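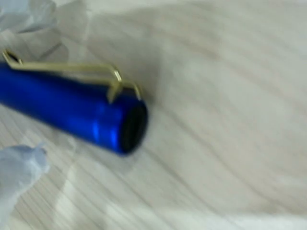

Handwriting club moves to the Wotholm reading room

The handwriting club will meet in the Wotholm reading room from June on. The old room above the post office has been given over to storage, and the stairs were hard on several members anyway. The new room is on the ground floor, has a wide door and stays open until 9 p.m. Tea can be made in the small kitchen next door, but cups have to be washed and put back the same evening.

Meetings start at 6:30 p.m. as before. The first half hour is for letters and quiet practice. After that Elsa Rantala leads an exercise for anyone who wants one. Last season she worked through lowercase letters in groups that share a stroke, starting with i, u, w and t and then going on to n, m and h. She plans to take up capitals next, beginning with the ones people most often write badly in their own signatures. Members who would like their signature looked at can bring it on a slip of paper without a surname.

The letter exchange had a good winter. Members wrote 263 letters, against 255 the winter before. Most went to the partner club in Plevivero, where Vega Montoya matches writers by the topics they list on their cards. She asks us to be more exact on the cards. "Books" and "nature" don't help her much. "Detective stories from the 1950s" or "moss" does. She still has four people waiting for a partner, two of whom write only in Spanish. If you can read Spanish and answer in English, they would be happy with that arrangement.

A few letters came back in the spring for want of postage. The thick cotton paper many of us bought last fall puts a three-sheet letter over the limit for a single stamp. Two sheets are fine. There is a scale in the cupboard at Wotholm, on the second shelf, and it takes a minute to check.

Paper is also the reason for a small rise in the yearly fee. The club orders 800 sheets at a time, and the last order cost noticeably more than the one before it. We looked at a cheaper paper from Aoun. It took pencil and ballpoint well, but fountain pen ink spread along the fibers and showed through on the back, so both sides could not be used. We have stayed with the old paper. Members who bring their own pay the lower fee, and should tell Tyyne Peltonen before the first June meeting so that the list is right.

Tyyne has also asked for a word on ink. Bottles should stay on the trays. The tables at Wotholm belong to the library, and the library has been generous in letting us use ink at all. Please fill your pen at the side counter before sitting down, and wipe the nib there. Permanent inks are not allowed in the reading room. If you aren't sure what is in your bottle, put a drop on scrap paper, let it dry, and run it under the tap. Ink that doesn't move should stay at home.

Guðlaug Sveinbjörnsson will give a talk in the second June meeting on the letters her grandmother received from a cousin who worked on fishing boats. There are close to 200 of them, written over twenty-six years. The early ones are in a careful school hand and the later ones are much looser, with whole words reduced to a line and a hook. Guðlaug has spent two years copying them out and says that the hardest part was the names of boats, which the cousin shortened differently each time. She will bring copies, and several of the originals in sleeves. The talk lasts about an hour, and guests are welcome.

The summer outing is to the Drekik paper mill. Jouko Hakala has visited it before and recommends sturdy shoes, as the floor by the vats is wet and uneven. Each visitor may make one sheet. The sheets have to dry at the mill and will be mailed to the club later, so write your name on the tag in pencil, which survives the damp. The bus leaves from the front of the library at 8:15 a.m. and is back by late afternoon. There is no café at the mill. Bring lunch.

Lost property from the old room is now in a shoebox at Wotholm. It holds a pair of reading glasses with a brown cord, a steel ruler, a bottle opener and an unfinished letter that begins "Dear Aunt." Anything left in the box at the end of summer goes to the library's own lost and found.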